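Whiteboard on the kitchen wall for learning a language: anyone else doing this?

General Chat > Learning at Home
16 replies

plumtart
Started this in February and I have to gush for a minute. I've been trying to learn Indonesian for ages with apps and flashcards and a very pretty notebook I never opened. Then I hung a big whiteboard next to the fridge and wrote seven words on it before bed. Next morning, while the coffee was going, I read them out loud. Wiped off the ones I knew, left the ones I didn't, added new ones to bring it back to 7.

I'm at 171 words now and they STICK. I was at the market last week and asked for the price of rambutan without my brain freezing up (the lady answered way too fast, but still!!). My rule is that a word has to survive three mornings before it gets wiped. Blue for nouns, green for verbs, red for anything I keep getting wrong. The red corner is getting crowded.

So who else does it this way, and what do you put on yours? 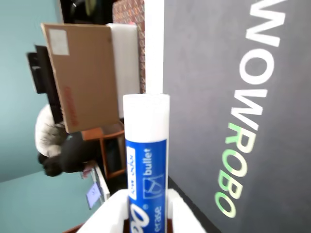 Filed under: Vocabulary, Home Setup, Low Tech

tobias_r
Love this. We did something like it with the kids and Spanish, only on the bathroom mirror. Bullet tip markers work fine on glass if anybody wants to try. Chisel tips looked nicer but my daughter writes tiny and it all turned to mush.

Full sentences worked better than single words for us. "Where is my other shoe" got used every single day, for obvious reasons.

quillfeather
I'm going to be the grump. Seven a day with no schedule is going to fall apart once you get past a few hundred. You wipe a word after three mornings and then when do you see it again? That's the whole point of spaced review, the gap keeps getting longer but it never goes away. I have 70 cards due tonight and I'm glad of every one.

plumtart
@quillfeather Fair! I do copy the wiped ones into a notebook (the pretty one finally has a job) and go back through it when I'm on the bus. No schedule though, you got me there.

Azlan Santoso
Hi from a native speaker, this thread made me so happy. One suggestion: write the root and a couple of its forms together. Ajar, belajar, mengajar, pelajaran. You learn one root and you get a little family for free. My wife is learning now and when she switched to this she sped up like crazy. She draws them as a tree on the board and it takes up half of it, but she can see the pattern.

Also please learn "dong" and "sih" and "kok." Textbooks skip them and everybody uses them all day long.

plumtart
AZLAN. The tree thing!! I did makan / makanan / dimakan tonight and it clicked so hard I said it out loud to the cat.

dockside_meg
Question about the practical side. My board ghosts like crazy. If I leave a word up longer than a week there's a gray shadow of it forever. Is that the board or the markers?

tobias_r
Usually the board. Cheap ones have a thin coating. Scribble over the old ink with fresh marker and wipe right away, it lifts most of it.

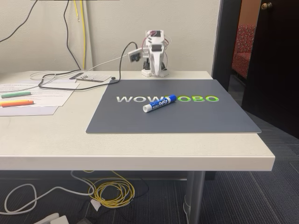

And try not to scrub with paper towels every day, they dulled ours pretty fast. A microfiber cloth with a little water is plenty. We went through one board in a year and the second has lasted three, same markers, same kids pressing way too hard.

dockside_meg
Tried the scribble trick just now and "Tuch" is gone from my board after two months. Thank you!!

quillfeather
OK but nobody answered me about the gaps.

Azlan Santoso
@quillfeather I think you're right for big numbers and plumtart is right for the start. With 171 words you meet most of them again just by living with them. At two thousand you need your cards.

quillfeather
I can live with that. I still say put a date next to each one in the notebook. Takes a second.

plumtart
Dates going in tonight, I promise. And I'm trying ten words on the board next week, plus one of Azlan's trees. Will report back on how red the red corner gets.

lanternfish
Just read the whole thread on my lunch break and ordered a board. Doing Portuguese. Does anybody write the gender next to the noun or do you color code it?

tobias_r
We write the article right with it, la mesa, el plato. Then they never learned one without the other. Should work the same for o and a.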